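Can a robot tidy my living room yet?

Questions I get every week, answered by me, Karthik Khan.

So, can it?

Bits of it! Picking up one thing at a time is coming along nicely. Doing the whole room while you're out at work, no. I'd love to be wrong by February.

What's hard about a coffee table?

Everything on it is different. A phone is flat and slippery, a cloth has no fixed shape at all, and a cup on its side wants to roll. Then somebody puts plastic film over the top and the shine confuses the cameras (mine has one too, I get it).

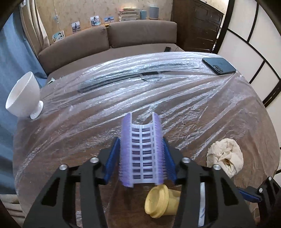

Purple bristles between the jaws, cup and cloth still to go.

Is a brush easy to hold?

Easier than the cloth! Bristles squash, though, so I like soft pads and a gentle squeeze.

Should I buy the Postska?

I've tried 2 home machines, the Postska and the Fatarmont, and I'd wait on both. The Postska needed 300 practice grabs before it was any good with my mugs, and it still can't fold a towel.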